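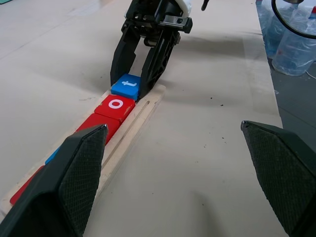 *The rail, with the "t" block at the far end and the red "o" next to it.*

Paloma Tillman kept the rail parallel to nothing. Her instructions from the Rosenthal estate specified a wooden rail, letter blocks set edge to edge, and no gaps. They did not specify a word.

She had been at Genarcombe 18 days. Each morning Walter Cuadros left a row on the pale table, and each morning she copied the letters into the ledger and signed for them. Blocks with worn corners went in the ledger too, under Condition.

On Monday the row was red and blue. She wrote *t*, then *o*, then stopped and sharpened the pencil.

"Is it read from this end or that one?" she asked.

"The old man read it from the window," Walter said.

She walked to the window and looked back along the rail. From there the word was her brother's name. She recorded it in block capitals, entered the time as 6:45, and asked Walter for the key to the other cabinet.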